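Splitting a tournament bonus when a player leaves the roster partway through

Posted by Sun-ja Chae

I keep the books for a semi-pro women's soccer club, Plulelmont. Our player agreement says prize money from the regional cup goes into a pool and is "divided among rostered players in proportion to appearances." We reached the semifinal, which pays the club $500 per match win plus a flat $400 for reaching that round. One player made appearances in the first two rounds and then transferred to Brikthorpe before the quarterfinal. The agreement doesn't say on what date the roster is read. Does she get a share, and if so, of the whole pool or only of the rounds she played? The league handbook covers eligibility and says nothing on payouts.

Sylvain Picard

Check first whether the agreement defines "rostered player" anywhere, including in the definitions section or an attached schedule. Many of these contracts are copied from an older template, and the definition ends up on a page that people skip. If it says "registered with the club at the time of the match," she is in for the rounds she played. If it says "at the date of distribution," she is out entirely.

If there is no definition, the text supports either reading. "In proportion to appearances" leans toward paying her, as she has appearances and the formula has no other test for how they count. The usual ways to do it are:

Single pool. Add up all the money, add up all appearances by all players, and pay each player her fraction. A player who leaves early gets a small piece of the later rounds too.

Pool by round. Treat each match payment separately and divide it among those who appeared in that match. The flat $400 then needs its own rule, and most clubs divide it by total appearances up to the round that triggered it.

The second takes longer but produces fewer arguments. Get whichever one you pick in writing before any money moves.

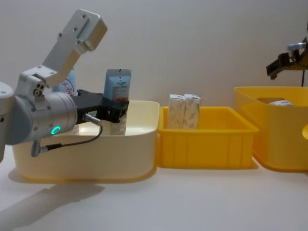

Brikthorpe, October 12, 2023

Adding to the above from the other side of a similar transfer. Our club took in a player mid-cup and her old club paid her by round. The payment went directly to her and did not pass through us. Two points that came up: substitutes who entered late counted as a full appearance, and unused substitutes counted as none. Your agreement should say which, and if it doesn't, look at what the club did last season. Also check the transfer form. Ours had a line in which the player waived outstanding claims against the former club, and it had to be struck before she signed.

Pascal Perrin

Roswitha Auer

She left, so no share. We had 34 players on our list one year and if we had paid everyone who ever put on a shirt it wouldn't have covered gas. Maybe give her $100 and be done with it.

Contact the moderators | Copyright Busness Community Help | Back to top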